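Filed under: Out & About / Robots & Gadgets / Photo Galleries
September | by Olaia Vallejo

Quick gallery from the Civik open day over in Latevthorpe. Went Tuesday, doors at 11, place was already packed by the time I parked. Writing this on the train home so excuse typos.

Theme this year was laundry. Folding, mostly. Sounds dull, wasn't. Talks in the main hall, demos on and off all day, plus a long table of pictures and handouts about gripper work in ordinary homes. Jeans on a bed, that kind of thing. 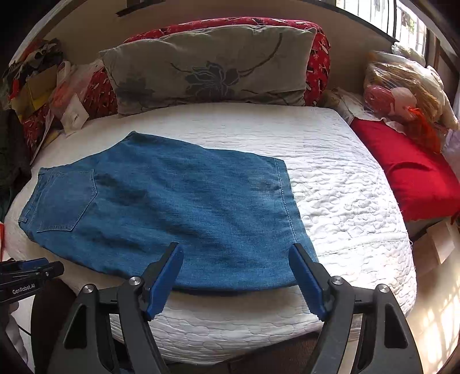 Milagros Iglesias gave the talk I came for. She works on cloth handling at Civik and talks fast, my notes are a mess. Main point: denim is a nice place to start, heavy, holds a crease. T-shirts are worse. Bedsheets much worse. Their target is 1,000 folding runs before the end of the year and they are not there yet, she was pretty open about that.

Good question from the back about zippers. Answer was "ask me next year." Big laugh.

Also tried the hand-held grippers at the Rivas table. Lighter then I expected. Squeeze, pinch, lift, drop the towel, try again. My fold was awful. The kid after me did a much better one in half the time.
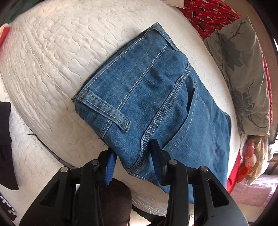 Jaws open at the edge of the folded jeans, waistband to the upper left. Blue pads on the fingers.

Missed the Drerkwood demo, line was out the door. They're running it again at 2 next time so get there early. Parking is free behind the hall, coffee is not. Bring cash, the card reader was down all mornig.

More when I've sorted my notes.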